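Decluttering the bathroom shelf – what do you do with half-used creams?

lamrani_k
May 1, 2024
I want to reduce my things before we move in June. The clothes were easy. The small things are hard for me: jars, little boxes, samples from the pharmacy. I put them in baskets and then I only have full baskets.
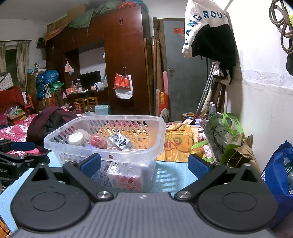 My rule now is 30 days. If I did not touch it in this time, it goes out. Is this too strict?

Drumau
Too strict for me. Sun cream you don't touch all winter, and you still need it. I go by the date on the package.

stikico80
I disagree with Drumau. The date is for a closed jar. After opening, look for the small symbol with the months.

lamrani_k
Thank you, I did not know this symbol. On two of my jars it is already rubbed off – what then?

stikico80
Then I throw it away.

Drumau
And I smell it first. We will not agree on this one :)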